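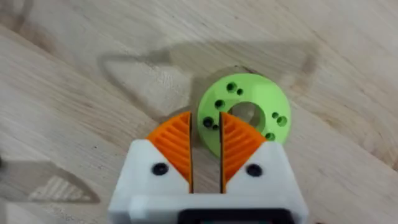

Lumturie Nikolaidis asked whether the green rings could go back to a single hole size, as members keep mixing up the large and small ones when threading cord. The meeting discussed this and agreed to leave the ring as it is for now, with the large centre hole and eight smaller ones round it, and to put a paper guide in each kit.

Filed under: Clubs & Groups > Vevside Makers > Minutes

2. Printing
The September run is finished. 687 rings are boxed and 16 were rejected for rough edges. Lime green will be kept for this size. The print lines on the top face were raised again. Members did not think sanding was worth the time.

3. Orders
Andport want 1,000 rings by the end of term. It was agreed to accept, with delivery in two lots. Janevski have quoted for filament and the quote was accepted – the secretary to confirm by email.

4. Braiding afternoon
Vita have offered their long room again. Tables to be set out by 2 pm. Bring own scissors.

5. Money
Balance stands at 1,099 pounds before the filament is paid for. No questions.

6. Any other business
The thick wall on the ring was queried, as it uses more filament. A thinner one will be printed and passed round at the next meeting. Storage boxes need labels – carried over from last time.

Meeting closed 8.40 pm.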